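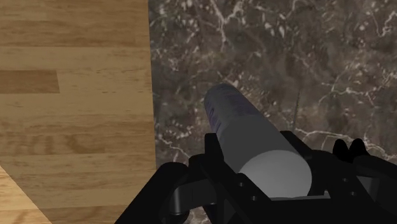

Wood planks on the left, dark marble on the right

Thread: Is marble next to wood ever a good idea, or is it just showroom bait?

gratedlemon
Tuesday, 8:14 pm
We're redoing the kitchen and the salesperson at Flurlow has been pushing the two-surface look hard. Honey-colored planks for one stretch of counter, dark brown-grey marble for the rest, straight seam where they meet. I like it. I also liked a white couch once, and we have a dog.

My problem is that every page I read about this is written by somebody selling stone or somebody selling wood. The stone people say marble "develops character." The wood people say wood "tells your story." I would like my counter to shut up and let me roll out pie dough.

Has anybody here lived with both for more than a year? Did the seam hold up? Did you end up using only one side?

pennywhistle_70
Tuesday, 8:41 pm
Nine years with wood, four with marble, never both in the same kitchen. "Develops character" means it etches. Lemon juice, vinegar, tomato, wine. An etch isn't a stain, so sealing won't stop it. The sealer keeps oil and coffee from soaking in and does nothing at all about acid. I had that explained to me after I'd paid for the sealer.

Dark marble shows it worse than white, by the way. The dull spots look like water rings that won't wipe off.

oldboiler
Tuesday, 9:02 pm
I'm going to be the one who disagrees before this turns into a marble funeral. My mother-in-law's pantry has a slab that came out of a dairy with 1807 cut into the front edge. It's scratched, it's etched all over, and it's the best pastry surface I've ever used. If you get a honed finish you can hardly see the marks. People who complain about marble bought polished.

gratedlemon
Tuesday, 9:10 pm
Honed is an upcharge at Flurlow, naturally. And how do we know 1807 is when it was made and not some farmer's lot number?

oldboiler
Tuesday, 9:13 pm
We don't. It's an old slab. The point stands.

tinsnips
Tuesday, 9:35 pm
Former countertop installer, so take this as one guy's opinion with sore knees attached. The stone is fine and the wood is fine. What you should be asking about is the joint. Wood moves across the grain with the seasons. Stone doesn't move enough for you to care. If your planks run so that the ends of the boards meet the stone, you're in pretty good shape, as wood barely changes along its length. If the long side of a board sits against the stone and somebody glued it tight, give it one dry winter and you'll have a gap you can lose a dime in.

Ask them what goes in the joint. If the answer is "grout," leave. You want a flexible sealant, and you want the wood fastened so it can slide a little - slotted holes underneath, not screws driven straight up through the cabinet.

gratedlemon
Tuesday, 9:48 pm
In my picture the boards run straight into the marble. So that's the good direction?

tinsnips
Tuesday, 9:55 pm
Going by which way the grain runs, yes, that's the way I'd want it. But a picture tells you nothing about how anything is fastened. Also, end grain drinks water. Seal those ends before they go in. Can't be done after.

mossback
Tuesday, 10:20 pm
Nobody has mentioned money. I was quoted $680 for the seam work alone by the place in Hafstein. Not the slab, not the wood. The seam. When I asked what the $680 covered I got a paragraph about craftsmanship.

pennywhistle_70
Tuesday, 10:26 pm
Did the paragraph say what sealant?

mossback
Tuesday, 10:31 pm
It did not.

cornerstool
Tuesday, 10:44 pm
We have both, so I can answer the original question. Put in two years ago last November. Wood is next to the stove, marble (a dark one called Nenditz, though I suspect that's only what the shop calls it) is by the window. I use the wood for everything and the marble for dough and for piling up mail.

The wood needs oil. They told me twice a year. It wants it every six weeks if you cook like we do, and more near the sink. I used the Bredach oil for a while and went back to plain food-grade mineral oil, which did the same job for a lot less. The marble needs you to be a person who wipes things up right away. I'm not that person and neither are my kids.

The seam is OK. It collects flour. I run a toothpick down it now and then.

oldboiler
Tuesday, 10:50 pm
Mineral oil never cures, you'll be re-oiling that thing until you retire. Use tung oil.

cornerstool
Tuesday, 10:58 pm
Tung oil takes weeks to cure and I have a family that eats.

tinsnips
Tuesday, 11:05 pm
You're both right and I've seen this argument outlive two kitchens. Pick one and don't mix them.

gratedlemon
Wednesday, 7:22 am
OK, reading all this over coffee (on laminate, where it can't hurt anything). I'm leaning toward wood for the whole run and a loose slab of marble I can pull out for pastry. I saw offcuts at a stone yard and they didn't seem to care much what they got for them.

mossback
Wednesday, 7:40 am
A loose slab is what I ended up with. Put something rubbery under it. Mine walks when I knead.

oldboiler
Wednesday, 8:03 am
I still think you're giving up a good-looking counter over a few dull spots. But get the offcut honed on both faces and you can flip it.

gratedlemon
Wednesday, 8:09 am
Going back to Flurlow after work to ask about the joint anyway. If they say grout I'll report back.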